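osholm-notes 읽어보기

안녕하세요, 이 저장소를 열어 주셔서 고맙습니다! 여기에는 제가 몇 년째 붙들고 있는 가상 미술사 수업 자료, 정확히는 항구 도시 Sindomport의 간판 그림과 선박 초상화에 관한 주석 데이터가 들어 있어요. 처음엔 수업 시간에 학생들이랑 같이 보려고 만든 표 하나였는데, 어쩌다 보니 폴더가 자꾸 늘어나서(네, 제 탓입니다) 따로 설명서를 쓰게 됐습니다.

무엇이 들어 있나요

그림 한 점당 기록 하나, 모두 200건입니다. 기록마다 제목, 화가 이름(알려진 경우), 제작 시기, 재료, 주문한 사람, 그리고 제가 붙인 짧은 주석이 있어요. 주석은 한국어로 썼고, 원래 제목은 원문 표기를 그대로 두었습니다. 그림 파일은 넣지 않았어요. 소장처마다 이용 조건이 달라서 한꺼번에 올리면 꼭 탈이 나더라고요. 대신 소장처 관리번호를 적어 두었으니 그걸로 찾아가시면 됩니다.

폴더 구성은 이렇습니다.

records: 본 기록. 쉼표로 구분한 텍스트 파일이고 인코딩은 UTF-8입니다.
letters: 주문 편지 30통을 옮겨 적은 것. 철자가 틀린 것도 고치지 않았습니다.
notes: 수업 때 쓴 메모. 정리가 덜 됐어요. 읽다가 이상한 약어가 나오면 그냥 넘어가 주세요.
old: 예전 판. 지우기 아까워서 남겨 둔 것이니 인용은 하지 말아 주세요.

왜 하필 선박 초상화냐면

저는 원래 풍경화를 공부했는데요, Osholm 기록보관소에서 편지 뭉치를 읽다가 완전히 빠져 버렸어요. 선주들이 화가한테 얼마나 까다롭게 굴었는지 모릅니다. 돛줄 하나가 빠졌다고 돈을 못 주겠다는 편지도 있고, 하늘이 너무 흐려서 배가 불길해 보인다는 편지도 있어요. 같은 배를 그린 그림 두 점이 날씨만 다른 경우도 있는데, 저는 이게 화가의 취향이라기보다는 주문한 사람의 주머니 사정과 관련이 있다고 봅니다. 맑은 하늘 쪽이 더 비쌌거든요! 파란 안료 값이 편지에 따로 적혀 있을 정도예요.

그래서 기록에 sky라는 칸을 따로 만들었습니다. 값은 맑음, 흐림, 폭풍, 알 수 없음 네 가지예요. 니스가 누렇게 변한 그림은 웬만하면 알 수 없음으로 넣었습니다. 원래 파랬는지 회색이었는지 제 눈으로는 도저히 못 가리겠더라고요. 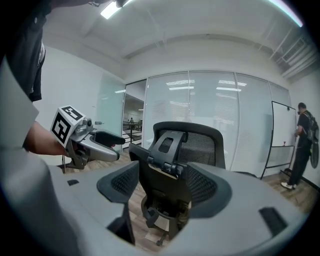 Kęstutis Vītola는 sky 칸이 너무 거칠다고 했습니다. 수평선 쪽은 맑고 위쪽만 어두운 그림이 꽤 있는데, 그걸 흐림 하나로 묶어 버리면 주문자의 의도가 지워진다는 거예요. 차라리 위아래를 나눠서 적고, 판단이 안 서는 쪽만 비워 두라고 하더군요.

듣고 보니 맞는 말이라 다음 판에서는 sky_upper와 sky_lower로 나누려고 합니다. 다만 지금 있는 sky 칸도 당분간은 그대로 둘게요. 이미 이걸로 과제를 낸 분들이 계셔서요.

날짜 표기에 대해서

제작 시기는 서명이나 편지로 확인된 경우에만 연도를 적었습니다. 나머지는 date_note 칸에 말로 풀어 썼어요. '진수 직후', '선주가 바뀌기 전' 같은 식이라 정렬은 안 됩니다. 불편하신 거 압니다만, 근거 없는 연도를 넣었다가 그게 남의 논문에 실리는 걸 한 번 보고 나니 겁이 나서 못 하겠어요.

화가 이름이 비어 있는 기록은 22건입니다. 그중 몇 점은 Jankauskaitė 공방 것 같다는 의견이 있는데요, 저는 아직 반반이에요. 파도를 그리는 버릇은 비슷한데 깃발 처리가 영 다릅니다. 공방 추정은 attribution_note에만 적고 화가 칸은 비워 두었습니다.

수업에서 쓰실 때

학생들한테 처음부터 표 전체를 주면 다들 도망갑니다. 저는 편지 두 통이랑 그에 해당하는 그림 두 점을 먼저 보여 주고, 화가가 어느 부탁을 들어주고 어느 부탁을 무시했는지 찾게 했어요. 이게 반응이 제일 좋았습니다! Lakshmi Sundaram 선생님은 Rakthorpe 쪽 편지만 골라서 보험 서류랑 나란히 읽히셨다는데, 그 방법도 꼭 따라 해 보고 싶어요.

알려진 문제

선박 이름이 같은 배가 여러 척 있습니다. ship_id로 구분하세요. 이름으로 합치면 엉킵니다.
크기는 액자를 뺀 치수인데, 관리 대장에 액자 포함이라고만 적힌 것은 size_note에 표시했습니다.
편지 옮긴 것 중에 물음표가 붙은 단어는 제가 못 읽은 겁니다. 읽으실 수 있는 분은 제발 알려 주세요.
notes 폴더의 쪽수는 제가 가진 복사본 기준이라 원본과 안 맞습니다.

이용 조건과 인용

기록과 주석은 출처만 밝히면 자유롭게 쓰셔도 됩니다. 편지 원문은 보관소에 따로 문의하셔야 해요. 인용하실 때는 저장소 이름과 판을 적어 주세요. 현재 판은 2021년 2월 20일에 올린 것입니다.

고칠 곳을 찾으셨다면 이슈로 남겨 주시고, 기록 번호랑 어느 칸인지만 적어 주시면 충분합니다. 편지 대조를 도와준 Gediminas Ots와 치수를 다시 확인해 준 Mārtiņš Toom에게 고맙다는 말을 전합니다. 하늘 칸을 나눈 다음 판은 5월에 올릴 생각이에요.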